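Subject: Re: Salance trial licence
Date: 19/07/2022

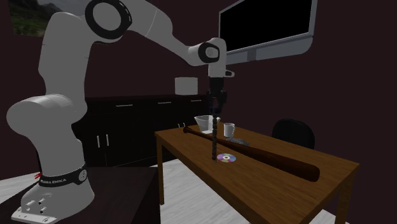 I've had the Salance sim pack open since lunch and I'm still not sold. The table and props look fine, but looks aren't what we'd be paying for.

> Dullance wants $1000 a seat, with 30 days to try it.
> I say we sign up before they change the price.

Two seats, then, and we still haven't seen one grasp result from a real arm — only their renders. Nisbet promised us the same in January. Can we ask Dullance for logs first?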